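第4章 ボックスシーツの取り付けと日常の手入れ

Pornura 寝具シリーズ Drimano 取扱説明書
文書番号 2237 改訂日 2018年9月22日

この章では、Drimano ボックスシーツの取り付け、取り外し、洗濯、保管の方法を説明します。敷きパッドを併用する場合は、先に第3章「敷きパッドの固定」をお読みください。掛けふとんカバーについては第5章に記載しています。

4.1 対応するマットレスの寸法

シーツのサイズは、洗濯表示の裏側に記号で印字されています。お使いのマットレスの寸法と合っているか、開封前に確認してください。開封後の商品は、サイズ違いによる交換をお受けできません。

Sタイプ:幅83cm、長さ200cm
Dタイプ:幅139cm、長さ200cm
Rタイプ(円形):直径200cm

マットレスの幅は、縁のパイピングを含めず、上面の端から端までを測ります。長く使ったマットレスは中央がくぼんでいることがあるため、頭側と足側の両方で測り、大きいほうの値を採用してください。

注記:マットレスの上に厚手のトッパーを重ねている場合は、マットレスとトッパーを合わせた厚みを測ります。合計の厚みがパッケージに記載のまち寸法を超えるときは、深型をお選びください。深型はSタイプとDタイプにのみ用意があります。

4.2 取り付け前の準備

1. ベッドの上にある枕、掛けふとん、衣類などをすべて下ろします。
2. マットレスの上面に掃除機をかけます。布団用のノズルがない場合は、乾いた布で表面のほこりを取り除いてください。
3. マットレスに湿り気がないか、手のひらで確かめます。湿っているときは壁に立てかけ、乾いてから作業に入ります。
4. ベッドフレームの角に、ねじの頭やささくれが出ていないか確認します。
5. 新品のシーツは、一度水洗いしてから使います。製造時の糊が残っていると、吸水性が本来より低くなります。

注意:シーツをマットレスの角に引っかけたまま強く引くと、縫い目がほつれることがあります。角が入らないときは一度外し、向きを確かめてください。

4.3 取り付け方(Sタイプ、Dタイプ)

1. シーツを広げ、裏表を確かめます。縫い代のある面が裏です。
2. 足側の内側に縫い付けてある織りネームを探し、マットレスの足側に合わせます。
3. 頭側の角をひとつかぶせます。ゴムがマットレスの底面まで回るように、十分に引き下げてください。
4. 対角線上にある足側の角をかぶせます。
5. 残りの角を順にかぶせます。最後の角はきつく感じられますが、マットレスの角を片手で少し持ち上げると入りやすくなります。
6. 側面のたるみを、底面に向かって手で送り込みます。
7. 上面を中央から外側へ手のひらでなで、しわを伸ばします。

洗濯直後のシーツには、畳みじわや脱水時のしわが残ります。手でならしても消えない浅いしわは使用上の問題がなく、しばらく使ううちに目立たなくなります。気になる場合は、霧吹きで軽く湿らせてからなで、乾くまで掛けふとんをかけずにおいてください。

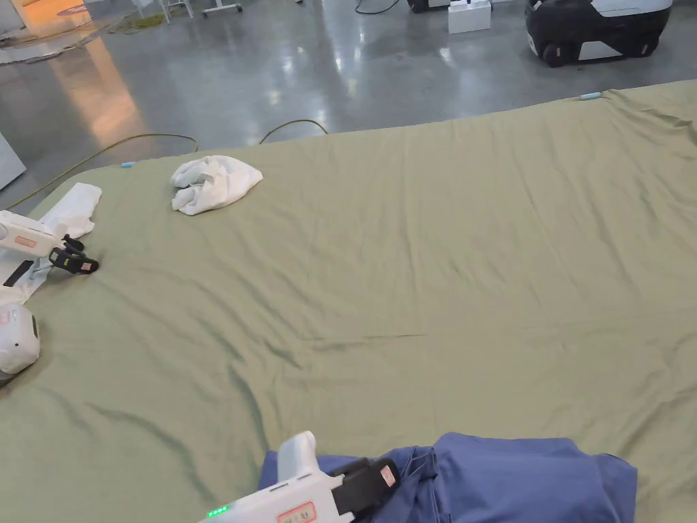 図4-1 緑系のボックスシーツをかけたところ。上面にしわが残っている。

注記:しわをなくそうとして側面のゴムを強く引き続けると、ゴムが早く伸びます。上面のしわは、必ず上面で処理してください。

4.4 取り付け方(Rタイプ)

円形のシーツには角がないため、手順がSタイプ、Dタイプと異なります。一人でも作業できますが、ベッドの片側が壁に接しているときは、先にベッドを壁から離しておくと楽に回り込めます。

1. シーツを上面に広げ、中央の縫い印をマットレスの中心に合わせます。
2. 頭側の縁をかぶせ、ゴムを底面に回します。
3. 反対側の足側の縁をかぶせます。
4. 左右の縁を、片側ずつかぶせます。
5. 縁に沿ってベッドを一周しながら、ゴムの浮いているところを底面に押し込みます。
6. もう一度中心の印を見て、大きくずれていれば手順2に戻ります。

注意:Rタイプのゴムは全周に入っています。途中で手を離すと、かぶせた側が跳ね上がることがあります。作業中は顔を近づけすぎないでください。

4.5 使用中の注意

火気を近づけないでください。綿混の生地は、たばこの火や線香の灰が落ちると穴があきます。

湯たんぽや電気あんかを使う場合は、それぞれの製品の説明書に従い、シーツに直接触れないようにカバーをかけてください。

スマートフォンなど充電式の機器を寝具の上に置いたまま充電すると、熱がこもることがあります。特に、掛けふとんや枕の下での充電はしないでください。充電コードはマットレスとフレームの間にはさまず、シーツを交換する前には必ず抜いておきます。コードが側面のゴムに絡んでいると、シーツを外すときに端子が引っ張られて傷むおそれがあります。

濃い色の衣類を湿ったまま置くと、シーツに色が移ることがあります。畳む前の洗濯物をベッドに広げるときは、乾いていることを確かめてください。色移りに気づいたら、乾く前に4.7の手順で洗います。

化粧品、日焼け止め、塗り薬の一部には、生地を変色させる成分が含まれています。薬を塗ったあとは、乾いてからお休みください。漂白成分を含む薬による変色は元に戻りません。

4.6 ずれやすいとき

寝返りの多い方や、表面のすべりやすいマットレスをお使いの方は、シーツがずれることがあります。次の点を順に確認してください。

ゴムが底面まで回っているか。側面の途中で止まっていると、少しの動きで上がってきます。
敷きパッドがシーツの下で片寄っていないか。片寄っている場合は、先に敷きパッドを固定し直します。
マットレスの寸法とシーツの記号が合っているか。
ゴムが伸びきっていないか。軽く引いて離し、元の長さに戻らなければ交換の時期です。

それでもずれる場合は、別売りの固定ベルト Malgate をご使用ください。マットレスの裏側でシーツの縁をクリップで留め、ベルトの長さを調節して張りを出します。クリップは縫い代の厚い部分に留めてください。薄い部分に留めると、生地が裂けることがあります。

ベルトを取り付けた状態で、マットレスを持ち上げたり、ベルトを持ち手の代わりにしたりしないでください。
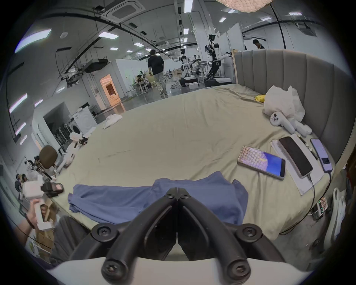 利用者の声:うちは円形を使っています。最初は足側からかぶせていて、毎朝頭側が外れていました。説明書どおり頭側から始めて、最後に一周して押し込むようにしたら、外れる回数がずいぶん減りました。ベルトは買いましたが、夏の薄い敷きパッドのときだけ使っています。冬用のパッドだと滑らないので要りません。

敷きパッドの種類によって滑りやすさは変わります。冬用の起毛パッドではベルトが不要な場合も多いため、まずベルトなしで数日使い、様子を見てから取り付けてください。

4.7 洗濯

1. シーツを外します。頭側から外すと、ほこりや髪の毛を内側に包み込みやすくなります。
2. 屋外で軽く振り、付着したごみを落とします。
3. 汚れの目立つ部分があれば、中性洗剤を薄めた液を含ませ、布でたたきます。こすると毛羽立ちます。
4. 裏返して畳み、大きめの洗濯ネットに入れます。
5. 水またはぬるま湯で、標準コースで洗います。
6. 脱水が終わったら、すぐに取り出します。
7. 四辺を持って大きく振り、形を整えてから陰干しします。

注意:塩素系漂白剤は使用できません。酸素系漂白剤は、白と生成りに限り使用できます。

注意:ほかの洗濯物と一緒に洗うと、小さな衣類がゴムの内側に入り込み、脱水時に洗濯槽が片寄って止まることがあります。シーツは単独で洗うことをおすすめします。

乾燥機を使う場合は低温に設定し、完全に乾く少し前に取り出してください。高温で繰り返し乾燥させると、ゴムの寿命が短くなります。アイロンは中温で、当て布をしてかけます。ゴムの部分にはアイロンを当てないでください。

柔軟剤の使用は差し支えありませんが、毎回使うと吸水性が落ちます。汗をかく季節は控えめにしてください。

4.8 畳み方と保管

ボックスシーツは角の丸みのために畳みにくい形をしています。次のようにすると、かさばらずにしまえます。

1. 裏返したシーツの短い辺を持ち、両手を隣り合う角の内側に入れます。
2. 右手の角を左手の角に重ね、かぶせるように返します。
3. 残りの角も同じように重ねます。
4. 平らな場所に置き、ゴムの側を内側に折り込んで長方形に整えます。
5. 棚の奥行きに合わせて折ります。

Rタイプは半分に折って半円にし、もう一度半分に折ってから、丸い縁を内側に折り込みます。

保管の前に、完全に乾いていることを確認してください。湿ったまましまうと、かびや黄ばみの原因になります。防虫剤を使うときは一種類だけにし、生地に直接触れない位置に置きます。圧縮袋に入れると深い折りじわがつくため、長期の保管には向きません。

冬用シーツを3月にしまう場合は、暖房を使っていた部屋の湿気が残りやすい時期ですので、晴れた日に風を通してから収納してください。

4.9 交換の目安と部品

次のような状態になったら、新しいものに交換してください。

生地が薄くなり、下の敷きパッドが透けて見える。
ゴムが伸び、かぶせてもすぐに外れる。
縫い目が切れ、手で補修しても広がる。
毛玉が多く、肌触りが気になる。

ゴムのみの交換は、部品セット Abera をお求めのうえ、同梱の手順書に従って行ってください。対象はSタイプとDタイプです。Rタイプは縁の縫製が異なるため、ゴムだけを取り替えることはできません。

お問い合わせの際は、洗濯表示の裏側にあるサイズ記号と、お買い上げの時期をお知らせください。洗濯表示を切り取った製品は、サイズの確認ができない場合があります。

次章:第5章 掛けふとんカバーの取り付け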